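Can It Tidy Up Yet? A Long Answer to a Short Question

Since the holidays, the question we get most often at the Putbridge Home and Workshop Circle has been some version of "So when can I have one that picks up after the kids?" It came up twice in the line for coffee at our January get-together, and then again in the parking lot while I was trying to find my keys, so I promised I would sit down and give it a proper answer in the newsletter. Get yourself something warm to drink, as I do tend to go on.

The short answer is no, you can't have one yet, at least not one that will do the whole job in the state your living room is really in. The longer answer is a good deal more cheerful, and I came home from the open afternoon at Peltley feeling better about the whole business than I have in years.

For those who haven't made the trip, Peltley is the small workshop out past the feed store where they try out robot arms on everyday chores. They don't build the arms themselves. What they do is set them up at a table with ordinary household things, see what the arms can manage, and write down the results in plain language. I like them for that last part especially. You can ask what went wrong last week and somebody will tell you, at length, and with a certain amount of pride in how badly it went.

The chore they have been working on all winter is toy blocks. You would think that was a silly thing to spend a winter on (my sister certainly did when I told her over the phone), but think about what you do when you put blocks away. You spot one, you reach down between the others, you pinch it just hard enough, and you let go over the right bin. If it rolls, you grab it again, and you do all this while talking to someone about dinner. Every piece of that has to be worked out for a machine, and the talking about dinner isn't even on the list.
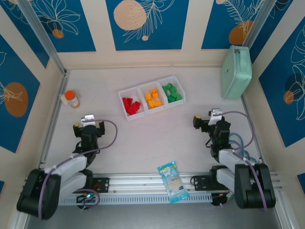

The block table at Peltley, with red, yellow-orange and green each in a section of the tray.

What I hadn't understood until I stood there is that the sorting by color is the easy part. Telling a red block from a green one has been within a camera's reach for a long time. Picking the thing up is where the trouble starts. When blocks are lying up against each other, there may be no room for a gripper finger to slide in between, and the arm has to come at the pile from another side or nudge something out of the way first. A four-year-old just shoves a hand in and takes whatever comes out, and I must say I had never given four-year-olds enough credit.

Peltley had the winter's tally taped up by the door, and I copied it onto the back of my program so I could share it with you. They have logged 1,926 tries at moving a single block into its proper section, and they count a try whether it worked or not. The first 1,000 were slow going, with plenty of drops and plenty of grabs at thin air. The later ones went better, enough so that they now let the arms run for 30 minutes before someone steps in to reset the table. It used to be every few minutes, so you can see why they were in such good spirits.

Then there is everything that isn't a block. This was the part of the talk where people started nodding and nudging each other. A packet of wipes is soft and sags when you lift it by one end, and it changes shape while you're holding it. A little bottle with a round cap wants to be taken by the body and kept level, in case the cap isn't screwed on tight. A case with a handle ought to be carried by the handle, which is plain as day to you and me and needs to be taught to a machine. They're on the list for spring, and I was told quite frankly not to expect much before summer.

I asked about laundry, of course, on behalf of everyone who has ever asked me. They have a project going on that as well, called Jatoi, and so far it has got as far as hand towels. Folding one takes longer than I would have the patience for, though the edges came out straighter than mine do. Fitted sheets were mentioned once and the room laughed, so I will leave that there.

On the shop-floor side, things are further along. Hunard, the packing outfit over by the rail yard, has had a pair of arms loading small cartons since last fall. On a good shift they get through 200 cartons before lunch, all one size and all arriving at the same spot on the belt. That sameness is doing a lot of the work. When a batch comes in with a dented corner or the tape sticking up, a person still takes over, and the folks at Hunard were quite comfortable telling me so. Our homes, bless them, are all dented corners and tape sticking up.

So where does that leave those of us with a floor full of blocks? If you are thinking of buying something this year, my own advice is to stick with machines that do one narrow job, like the little floor vacuums many of you already have and have given names to. If a salesperson tells you a robot can tidy a room, ask to see it start with a room that you have messed up yourself. Ask how many tries it took as well, and how often someone had to step in. The Peltley people answered both of those without my having to push, and I would want the same from anybody who was after my money.

Meanwhile, a divided tray turns out to be a fine idea for people too. I bought one for the grandchildren on my way home, and we are now at two colors out of three on most evenings.

Peltley opens its doors again on 26th January, from one until four, and there is no charge. Park on the gravel side, as the front lot gets soft when it thaws. If you have a chore you would like them to consider, there's a box on the front desk with slips of paper next to it. I put down "matching socks," and I saw at least two others in there that said the same.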